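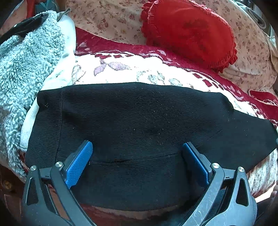

Brornwood Mic Stand Trunk

Most trunks sold for mic stands are plain boxes with a divider thrown in, and the stands end up tangled by the second show. We were doubtful a better one was worth the money, so we held off listing this until Arif Khan in our rental shop had used one since March.

It holds 21 straight stands, bases off, in foam-lined slots. Brornwood says boom arms fit too. They do, if you take the counterweights off – otherwise the lid won't latch. Round bases ride in a separate well at the bottom.

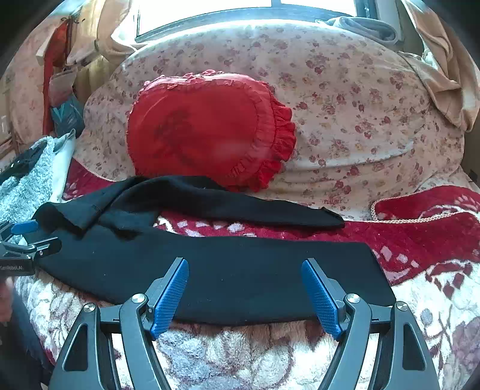 The lid is rated for 700 pounds. We haven't tested that and wouldn't stack to it. The corners are steel and the handles are spring-loaded, the same ones Gilbert puts on its cheaper cases, so expect some rattle in the truck.

Casters are 5" and two of them lock. The warranty runs 5 years but leaves out casters and foam, the parts most likely to wear out.

Ships flat on a pallet. Lift gate is extra.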